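Quinlan Suturing Skills Project: progress report to the Gruvance Fund
By Bláthnaid Brophy, project lead
February

This report covers the second stage of the grant. The first stage paid for the bench space at Sitside and for Yatziri Hinojosa's post as skills tutor. The second stage pays for teaching time, thread and tissue.

Teaching is under way and the timetable is full until the spring. We offered 80 places and 50 have been taken up so far. The rest are held for trainees who rotate in from other departments next month. Each trainee has an introductory session on knots and needle handling, then works through a set of interrupted stitches at their own pace, with Yatziri checking tension and spacing as they go.

Most of the early difficulty has been with thread tension. Trainees tend to pull the first throw too tight and the tissue puckers, or they leave it slack and the second throw will not sit down on it. Yatziri has rewritten the handout to deal with this and has moved the tying practice ahead of the needle work.

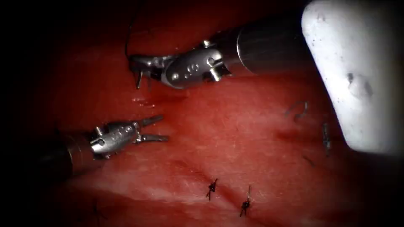
We have also changed how long a session lasts. Two hours was too much for close work and the last few knots were always the worst — ninety minutes with a short break has gone better, and trainees have asked for it to stay that way.

Spending is slightly under plan. Of the 3,000 set aside for consumables we have used 1,270, mostly on thread. The Fliltitz order came late and we borrowed stock from the main store, which has now been paid back.

Two matters are outstanding. The marking sheet needs agreeing with the department before the final assessments, and we still need a second assessor for the evening group. I have asked Gruvance for a decision on carrying any unspent consumables money into stage three.

4 shares | 2 comments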